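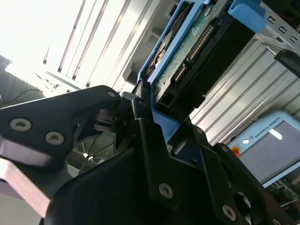 Thread last changed: Wednesday, September 26, 2018

Taking a desktop PC apart with an arm – first proper results

nattawut_t
Long post, sorry, but I've been itching to share this! Kanyarat Chaiyaporn and I have been working on a disassembly project we call Rirnero. The idea is simple enough. We don't script every move. A person guides the arm through each job by hand a few times, and the software (Otumico, our own) learns how hard to push and when to back off. The drive is our favourite part so far, because the caddy flexes when you grip it and the arm has to cope with that. We ran 122 attempts at the drive alone, with 15 demonstrations to learn from, and it got noticeably gentler once we fed the force readings in along with the pictures.

tikano
Lovely stuff. Are you holding the caddy or the drive itself? I'd have gone for the metal, personally. Plastic creeps.

nattawut_t
The caddy. We did try the bare drive early on and the fingers kept skating off. Wider view of the bench for anyone who wants to see how the parts get laid out:

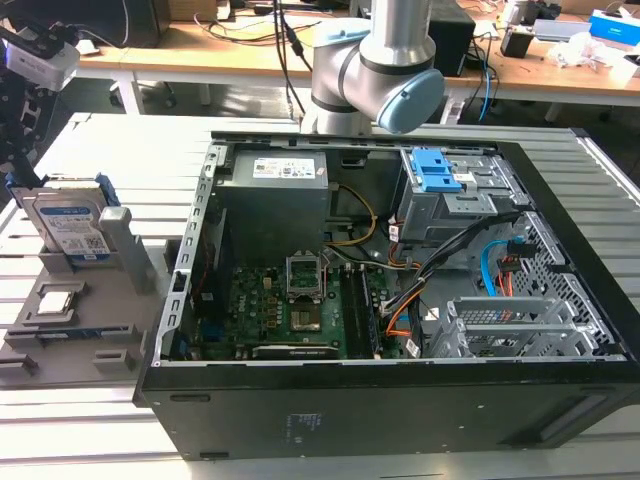 Tower on its side, with the drive, processor and memory in the tray.

stan
I like the tray, but I'm not sold on the learning side. It's the same tower in the same position, isn't it? I could write you fixed waypoints for that in an afternoon. Show me a different make of case and I'll get excited.

kanyarat_c
Fair point, Stan, and we did compare against fixed waypoints. They were fine until we nudged the case. Shift it by more than 2 cm and the scripted version missed the caddy every time, while the learned one still got there on most goes. Different cases are next – we have four lined up for November and I can't wait.

stan
"Most goes" is doing a lot of work there. What happens on the others?

kanyarat_c
It usually grabs too high and the caddy twists. We count that as a fail even if the drive comes out afterwards.

tikano
That's stricter than I'd have been! Is the processor learned as well?

nattawut_t
Yes, same method, but far fewer runs, so I wouldn't quote anything yet. Memory is harder than I expected. Getting the clips open is a fiddly little job for a gripper that size.

stan
Put the nudge test up as a table, misses included, and I'll happily read it. Still think a decent camera fix on the case corners plus waypoints would match you.

kanyarat_c
We'll add that as a third column – good idea. Give me until the weekend.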